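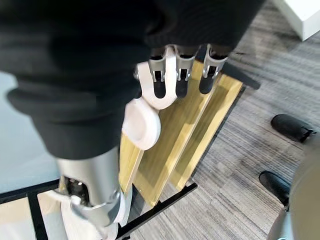 Pale wood shows every fingerprint. Wipe it with the grain.

Quick ones this week, October is busy and I have a pile of your letters to get through.

Ring marks on bare wood. Don't scrub. Dry cloth first, then a warm iron over a folded tea towel, few seconds at a time. Still there next day? Fine sandpaper, 300 grit if you have it, light hand. Oil after. Let it sit overnight before you put anything on it.

Sticky drawers. Candle stub along the runners. Soap works too but goes gummy in summer. Ruan Sibiya wrote in to say he uses wax paper, just rubs it up and down, and I tried it Tuesday and yes, fine, faster than hunting for a candle.

Black knits going gray. Inside out, cold water, half the detergent you think. Never the dryer. A glug of white vinegar in the rinse if theyre stiff. Lint comes off best with a damp rubber glove, always stroke the same way.
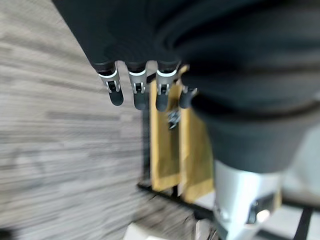
Dark fabric: brush first, wash second.

Brushed metal. Dish soap, soft cloth, follow the lines in the finish. No steel wool, ever. I ruined a good Moulin kettle that way and still have to look at it every morning. Water spots, same vinegar as above, then dry it right away.

Squeaky hinge. Pull the pin, wipe off the black gunk, smear of petroleum jelly, tap it back in. Spray oil is quicker but it drips down the paint and you'll be cleaning that too.

Carpet dents from furniture. Ice cube in the dent, leave it to melt, blot, fluff with a fork. Wool takes 3 goes sometimes. Check the dye on a hidden corner frist.

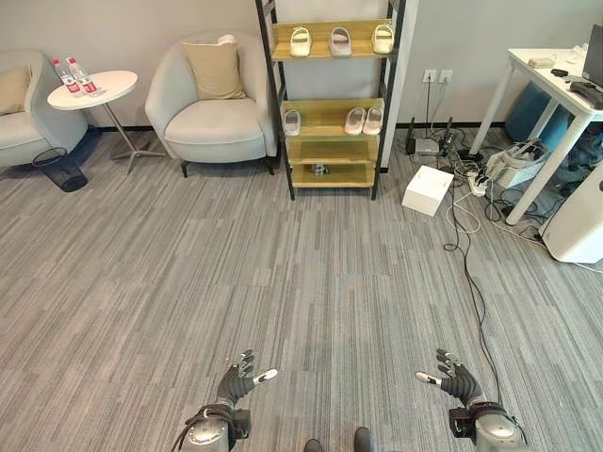

How often should I vacuum a low pile carpet if we keep shoes on indoors?
Twice a week on the walkways, once a week everywhere else. Go slow, and do the walkways in both directions.

Cushion covers. Zip them shut before washing or the teeth chew everything else in the load. Put back on a bit damp, they pull smooth as they dry. Tip from Hiyori Arai, thanks Hiyori.

More letters next time, including the one on limescale.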